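I watched the Stekemthorpe mayoral debate in August from a folding chair at the back of the high school gym, and I went home knowing less about the race than when I came in. I don't blame the candidates much. I blame the format, and the format can be fixed.

The evening started at 7:30. There were five people on stage, and each one got a two-minute opening statement. That is 10 minutes gone before a single question. All five used the time to tell us where they grew up and how long they have loved this town. I believe them. It was also printed on the handout.

Then came the questions, with an hour left. The first was about the Zerenport bus line, which the county wants to cut back to weekday service only. Three candidates said they support public transit. One said we need to have a conversation. The last said she would keep the weekend buses and pay for them out of the parking fund, and the moderator thanked her and moved on. Nobody asked the other four whether they would do the same. A real disagreement was sitting right there, and the clock took it away.

I have heard people say that a local debate is mostly a way to see how candidates carry themselves. I think that sells voters short. I can judge posture at the farmers market. On the Minami Street sewer work, I need to know who would raise rates and who would borrow.
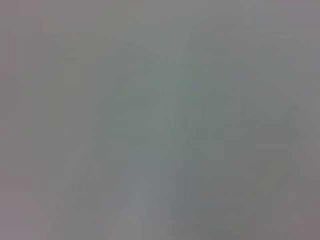 ## What I would change

Drop the opening statements. Candidates can put that material in writing, and most already do.

Ask fewer questions. Three is plenty for an hour. Give each topic nearly 20 minutes, and let the moderator go back to anyone who did not answer. It feels rude the first time. Fondport tried this for its school board race two years ago, and the exchange on class sizes was the most useful thing I have heard at any local forum – tense in places, but useful.

Let the candidates question each other once. They know each other's records better than the audience does.

Keep the applause for the end, too. Our gym lost several minutes to clapping, most of it from people who arrived with signs and had already made up their minds.

The usual objection is that candidates will not show up for a tougher format. Maybe one or two would skip it. I would still take three people giving full answers over five people giving short ones, and I would want the empty chairs left on the stage.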